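Vurnden Manipulation Project
Progress report to the Wiltamov Fund
Second reporting period, November 2018

Summary

Work in this period was on the wrist camera and what to do with the pictures it takes while the arm is moving fast. The short version is that a blur filter placed ahead of the pose estimator cut the number of bad grasp attempts, that the filter costs us some speed, and that we do not yet know how well it carries over to the second site at Clalham. Spending is in line with the plan. One deliverable has moved.

Background to this period

The last report ended with the arm picking mixed household goods off a shelf and out of a bin. Failures fell into two groups. In the first, the object was seen well and the grasp was poor. In the second, the grasp planner was working from a pose that was wrong from the start. We had expected the first group to be larger. When we went back through the logs in September the second group was larger, and most of those cases had an image taken during a fast wrist rotation feeding the estimate.

Our estimator was trained on sharp images. It has no way of saying that it cannot see. Given a smeared image it returns a pose anyway, often with a high score, and the planner takes it at face value.

Method

We logged 421 pick attempts on the Vurnden arm with the wrist camera recording throughout. For each attempt we kept the camera stream, the joint positions and velocities, and the outcome. Two members of the team then marked images by hand as usable, doubtful or unusable. The rule for unusable was simple: if the person marking could not place a single object outline, apart from the arm's own parts, the image went in that group.

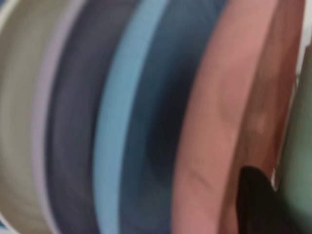
Figure 1. Wrist camera image with heavy motion blur. The gripper finger is at lower right.

In images like Figure 1 color survives and shape does not. The streaks share one gentle curve, and the finger holds its outline better than anything else in view because it is fixed with respect to the camera. This matters for the filter. Our first version measured sharpness over the whole image, and the finger alone was enough to push some very poor images over the threshold. The second version masks the finger out before measuring. It also compares edge strength in several directions, which catches images where fine streaks would otherwise be read as detail.

When an image fails, the estimator holds its last good pose for a short time. If no good image arrives, the arm slows down until one does. We looked at deblurring the images in place of dropping them. Results were mixed and the run time was too long for the onboard computer, so we have set that aside.

Results

With the filter off, 58 of the 421 attempts failed and were traced to a bad pose. We then ran a smaller set of 144 attempts with the filter on, using the same shelf layout and the same objects. In that set 2 failures were traced to a bad pose. The sets differ in size and were run weeks apart, so we would not lean on the exact ratio, but the change is large enough that we have left the filter on for all work since.

Other kinds of failure did not go down. Soft items still slip, and thin items lying flat are still missed.

The cost is time. Picks take longer with the filter on, mostly at the end of the reach, where the arm turns the wrist and then has to wait for a clean image. Some of this can be recovered by planning a slower rotation from the beginning. The present version rotates at full speed, sees nothing usable and then brakes, and the braking itself shakes the camera.

Problems and delays

The hand marking took longer than planned. The doubtful group was the trouble, and the two sets of marks disagreed there more often than we would like. We have rewritten the instructions and will re-mark that group before releasing any data.

The Clalham site has a different wrist mount and dimmer lighting. Longer exposure means more blur at the same joint speed, and the threshold tuned at Vurnden rejects too many images there. The transfer test listed as a deliverable for this period has therefore moved to the next one. No extra money is requested for this.

Plans for next period

Re-mark the doubtful images and fix the label set.
Set the threshold from exposure time and joint velocity, so that it does not have to be tuned by hand at each site.
Add a speed limit on wrist rotation to the planner and measure pick times again.
Run the transfer test at Clalham.
Send the fund a draft of the methods paper for comment.

Budget

Staff costs are on plan. Equipment is slightly under, as the replacement camera was not needed. We ask to carry the difference forward to cover lighting at Clalham.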